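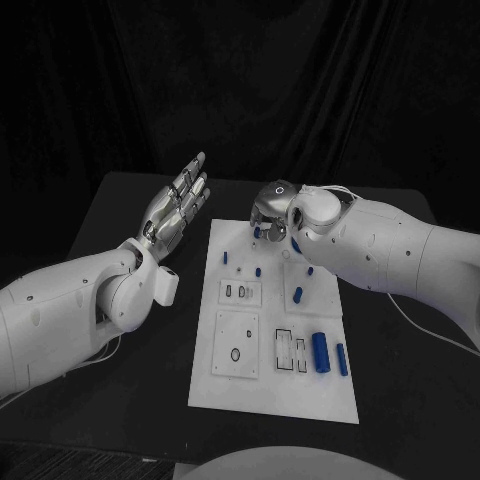 Ticket 1365: Late-night noodle places in Latdale show as "Closed" while they're open

Product: Vurneo dining guide, web and phone
Area: Opening hours, list pages
Opened by: Zahira Tuhumury
Assigned to: Soledad Palma
Status: Resolved
Priority: Normal, bumped to High

Zahira Tuhumury, 9:14 am

Hi team! First up, the new list pages look gorgeous and I've had lovely messages about the big dish photos. People are using the Latdale After Dark list to pick dinner, and that makes me very happy.

Now the problem. The list has 12 places on it, nearly all noodles and soups, plus the dumpling window behind the station (pork and fennel, get the chilli oil). Last night I was standing in front of Semunine with a bowl of beef noodle soup in my hand, the place absolutely heaving, and my phone said "Closed. Opens 5 pm". I checked again when I got home and it still said closed, and they were serving until 2.

What I've tried:
- Pulled down to refresh the page. No change.
- Logged out and back in. No change.
- Opened the list on my laptop. Same grey "Closed" label.
- Looked at the hours in the editor. They read 5 pm to 2 am, every night, exactly what's painted on their door.

I haven't looked at the others at that hour. I was full of soup and went to bed.

Soledad Palma, 9:52 am

Thanks Zahira, great report, and now I want soup at ten in the morning.

Can you tell me what time it was when you first saw the label? And was it right earlier in the evening? Also, if you have the list open in two tabs, please close one before you save anything, as the second tab can overwrite the first.

Zahira Tuhumury, 10:05 am

12:20 am. I'd looked at the page at 8 pm to check the address for a friend and it said "Open" in green then, so it flipped somewhere in between. Only one tab open, promise!

Soledad Palma, 10:31 am

Perfect, that helps heaps. I set my test clock to 11:58 pm and watched the page go past midnight. Semunine turned grey the moment the day changed. Daneshvar Grill did the same thing, and it's down for a 1 am finish. The pho place that shuts at 11 behaves properly.

So my hunch is that we only look at today's hours. After midnight, "today" is a new day that doesn't begin until 5 pm, and the bit left over from last night gets forgotten. Passing it to Octavio.

Octavio Villalba, 11:47 am

Soledad's spot on. The check asks "is it later than today's opening and earlier than today's closing?" and never asks about yesterday. There was a line for it once and it got lost when the list pages were rebuilt. Single restaurant pages still have the old check, so those are fine. That's also why we didn't catch it, our tests all run on the single page.

Fix is small. I'm going to write the tests first, with every awkward case I can think of:
- opens 5 pm, closes 2 am
- closes exactly at midnight
- open all day and all night
- closed tomorrow, but still serving tonight's crowd at 1 am
- split hours, lunch then a break then late dinner

The last one is my favourite, because it's how my local roti shop runs and I'd love them to be right.

Soledad Palma, 12:10 pm

Bumping to High. Plenty of people read this list after midnight and we're sending them home hungry.

Zahira, while we wait, you can add this to the intro on the list page if you like: "Hours after midnight may show wrongly on this page. Tap the restaurant's name to see the right ones."

Zahira Tuhumury, 12:26 pm

Done! It's sitting under the paragraph where I go on about broth. I also rang Ulises Gaete at Daneshvar Grill to let him know. He was very good about it and told me the lamb ribs are coming back on the menu, so I'll be adding a line for those.

Octavio Villalba, 3:38 pm

Fix is in and on the test site. The midnight one tripped me up: I had 12:00 am as the start of the day instead of the end of it, so a place closing at midnight looked like it was closed all evening. Sorted now.

One more thing. List pages keep a saved copy for 60 minutes, so even with the right check a label could lag behind by up to an hour. I've changed it so the dishes, photos and write-ups still come from the saved copy, and the open or closed label gets worked out fresh each time the page loads. It's no slower on my old phone.

Gervasio Alarcón, 4:15 pm

Reviewed and happy. I asked for one extra test, for the night the clocks change, and Octavio had it written before I'd finished my coffee. Going live at 5 pm, ahead of the dinner rush.

Soledad Palma, 5:22 pm

Live! Went through the whole Latdale list with the test clock at 12:30 am and again at 1:59 am, and every label matches the hours in the editor. At 2:01 am Semunine goes to "Closed. Opens 5 pm", as it should.

Zahira, could you have a look on your own phone tonight before I close this? If you see an old label, shut the app fully and open it again once.

Zahira Tuhumury, 12:41 am

Green! GREEN! I'm at Semunine again (research) and it says "Open until 2 am". Daneshvar is green as well, and I asked the couple at the next table to check theirs, and they had it too. I've taken the warning out of the intro.

Had the cold sesame noodles this time, by the way. Loads of cucumber, proper crunch, black vinegar right at the end. They're going in the write-up tomorrow.

Soledad Palma, 9:03 am

Wonderful, closing this one. The other late lists use the same page, so they've picked up the fix too. If a label looks off on any of them, reply here with the restaurant's name and the time you saw it and the ticket will reopen.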